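12 min read
Shares 98 | Comments 12

4. Comparison of the two end effectors

4.1 Conditions of the trials

In this section we report the comparison of the two end effectors on the same arm. The first is the parallel gripper Jisix, which was used in our earlier work. The second is the five-finger hand Masanja, which we received in March. Both were mounted with the same wrist ring, and both were commanded by the same controller, Cidau, with no change in its gains. We considered it important to keep the controller fixed. In several earlier comparisons the hand and the controller were changed together, and it is then difficult to say which of them is responsible for the result.

Each end effector performed 100 trials, so the full set has 200. In every trial the arm had to approach one mug, close on it, lift it and put it back at the same place. The start position of the arm was the same in all trials. The operator, Jaime Caldeira, was allowed to stop a trial only when the joint torque passed the limit, and stopped trials were counted as failures.

4.2 Results on the hard table

On the hard table the difference between the two is small. The Jisix gripper completed 98 trials of 100. The two failures happened when the handle was turned toward the palm and one jaw pushed it before the other jaw was in contact. The Masanja hand also completed most of its trials, but it needed more time to close, and the closing time was less regular. For a user who handles only rigid objects on a rigid surface, we see no strong reason to pay for a hand with fingers.

4.3 Results on the soft support

The situation changes when the object stands on something that yields. A mug on a cushion tilts already under a small side force, and the parallel gripper applies such a force each time its jaws are not well centered. We observed that the fingers of the hand close one after the other, and the first contact is weak enough that the mug stays upright until the others arrive.

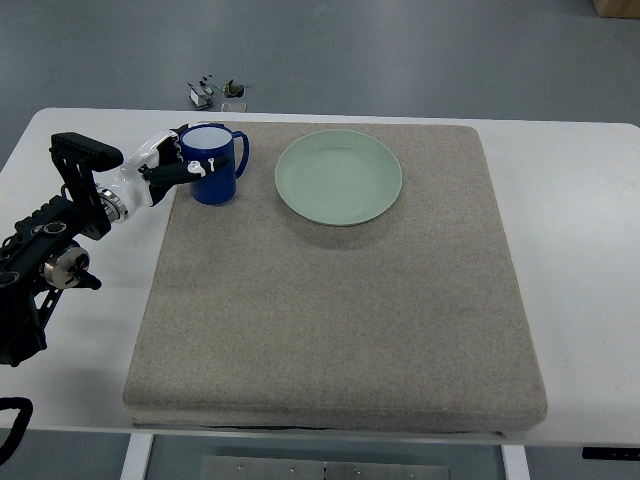
Figure 3. Grasp of the mug on the soft support with the Masanja hand.

The approach direction was the parameter that demanded the most work from us. Coming from above, the hand hides the rim from the head camera, and the controller loses its estimate of the mug position in the last part of the motion. We therefore selected an approach from the left, with the fingers curled around the mug as in Figure 3 and the handle kept on the far side, pointing to the plate. With this arrangement the open rim remains visible for the camera during the grasp. The black ridged bracket above the wrist is a limitation - it extends over the table, and the planner must treat it as a part of the hand when it checks for collisions. In our first 12 trials it was missing from the collision model, and we have excluded these trials from the count and repeated them.

We did not test the approach from the right side. The setup at Ploltbridge has a second arm on this side, and a fair test would require to remove it.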